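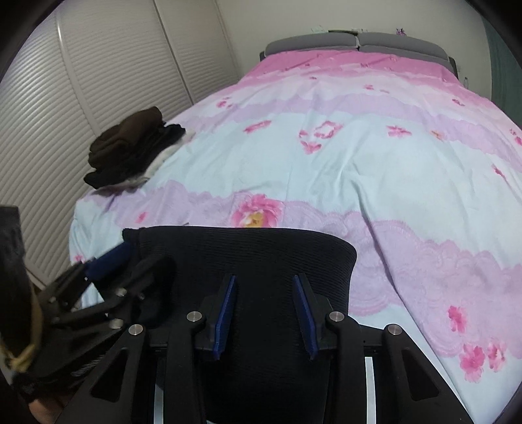
The old magistrates' court in Broltden opened in 1906 and has a stone lion over the door with most of its nose missing. It closed for hearings a long time ago, and for years the only people who went in were surveyors. I must have walked past it hundreds of times before I came across Wivura, a website that has made me look at it, and at every other court building I pass, quite differently.

Wivura is an atlas of journeys to court. You choose a town, and it draws the trip someone would have to make by public transport to be in front of the bench by ten in the morning. You can switch between the courts as they stand today and as they stood a generation ago. I lost an entire evening to it, then wrote to the person who makes it and asked if we could talk. She used to be a duty solicitor, taught herself to program at her kitchen table, and is wonderful company on the subject of bus timetables.

"I had a client in Grimik who kept missing hearings," she told me, when I asked how it began. "He was down in the notes as someone who didn't engage. So one morning I did his journey myself. It was 15 miles, which sounds like nothing, and I was late. I left when he would have had to leave, I caught everything I was meant to catch, and I walked in after the list had started."

From Grimik you need two buses, and the second leaves four minutes before the first gets in. You can see this on Wivura as a little gap in the line, and once you know what the gaps mean you start finding them all over the map. I asked if she had drawn them like that on purpose.

"Oh, yes. My first version had smooth lines and it looked lovely, and it told you nothing! A friend looked at it and said it was a nice picture of some roads. I went off in a huff for a week and then redrew the lot with the waiting left in."

The waiting is what I can't stop thinking about. Most writing on courts is concerned with what happens once everyone is in the room — the plea, the sentence, the fine. Wivura stops at the door. It takes in witnesses too, and people who have been called for jury service, and the parent who has to find someone to do the school run.

"Witnesses were what got people interested," she said. "If you talk about defendants, some people stop listening, I've learnt that. If you say that the woman who saw the accident has to be at the bus stop at ten to seven, they lean in. It's the same bus. Quite often they'll be sitting on it together, and that's a problem too."

I hadn't thought of that at all. She has a separate layer for it, showing the routes where the two sides of a case would have very little choice but to share a vehicle. It is still marked as a draft because she isn't happy with the rural part, where school buses come and go with the term and some services only run if you ring the day before.

The routing underneath is done by Shokri, a small free tool that was written for planning walking holidays. She speaks of it with real fondness. "It's good at footpaths and it's patient about odd connections. It did try to send somebody over a moor in the dark. I've turned that off."

The old court locations took far longer. There was no single list she trusted, so she worked from directories in county record offices, checking each building against maps and, where she could, going to have a look. Some are flats now. One is a carpet showroom with the royal arms still up above the underlay.

"I love the buildings, I'm hopeless," she said. "But I don't want people to think I'm asking for every one of them back. Some were dreadful. There was one where victims and defendants queued for the same toilet. What I'd like is for the journey to be looked at before the decision gets made, with a real timetable and a real start time, by somebody who's then asked to go and do it."

And video hearings? She pulled a face. They help, she thinks, for short procedural matters, and she has clients who would much sooner appear that way. She also remembers one who joined from a stairwell because it was the only spot with a signal. A layer for mobile coverage is on her list, somewhere below the rural buses.

The next big update is due in June and will add family courts, where a case can mean seven hearings or more and the travelling mounts up. She is also after corrections. If your local bus has changed its times, or you know what became of an old courthouse, there is a form at the foot of every map page, and she reads what comes in over breakfast. I have already sent her a note about the lion.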